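Short courses should publish their drop-out figures
Opinion – Heike Rathjen
24/05/2020

Most introductory computing courses for adults report one number: how many people signed up. It says little about the teaching.
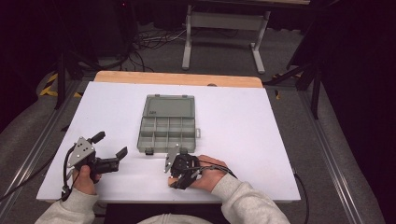
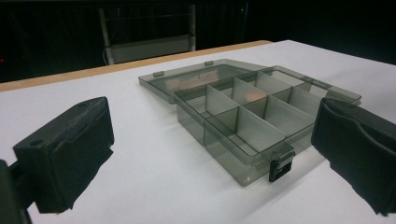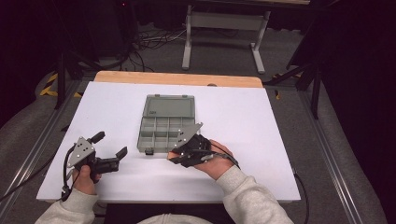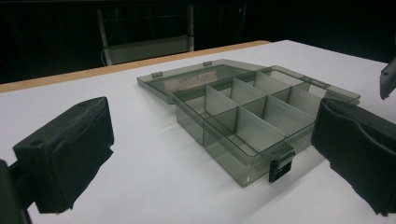 Open organiser box, white tabletop.

A course with 200 names on its list and 36 in the last session has a problem, and the sign-up figure hides it. I taught the evening programming course at Schmieder for 7 terms. We kept a register each week, used it for fire safety, and threw it away.

Clifford Charbonneau has argued that drop-out figures punish courses that take beginners. He has a point. Beginners leave more often, and a raw figure makes a selective course look good. The remedy is to print the entry requirements beside the figure – one line is enough.

The second objection is cost. A register already exists in most places. Adding up its columns takes one person 2 hours at the end of term.

What matters more is the week in which people leave. At Schmieder the losses came when we moved from exercises in the browser to installing tools at home. The teaching that week was sound, but the instructions assumed a newer computer than many students owned. We rewrote the sheet in April and moved the installation into class time.

I would like to see the weekly figures on the same page as the fee.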